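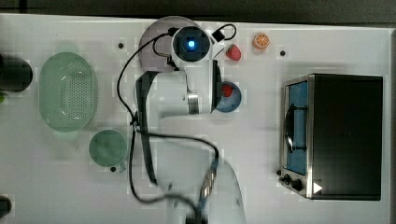 Thursday, late. Kitchen still half in boxes but I ate at an actual table tonight so it counts. Finally got the dishes out, the ones from the Foltville move. Green colander, the big oval one, first thing unpacked and first thing used. Blue bowl too. One strawberry in it, one that never made it in and sits on the bare table, and a slice of orange up past them. That's dinner's leftovers, more or less. I like the green cup next to the green colander, didn't plan it, they just go.

Stopped at the Addo market after work. Strawberries cheap but soft at the bottom, threw out 8. Should of checked. Oranges good. Bought 2 more than I needed.

Rent stuff — 1,100 due, plus the 700 I still owe on the deposit. Payday first, then panic. Bukell office says they never got my form, sent it again at lunch, no answer yet.

Still missing: can opener, the good knife, lid for the black pot. Probably in the box marked BATH becuase I was tired and grabbed whatever pen and whatever box. Will look tomorrow, or Saturday. Not tonight.

Bus to Ditum leaves early. Lunch is rice and whatever fruit survives. Need to soak the beans — no, forget it, too late. Bed.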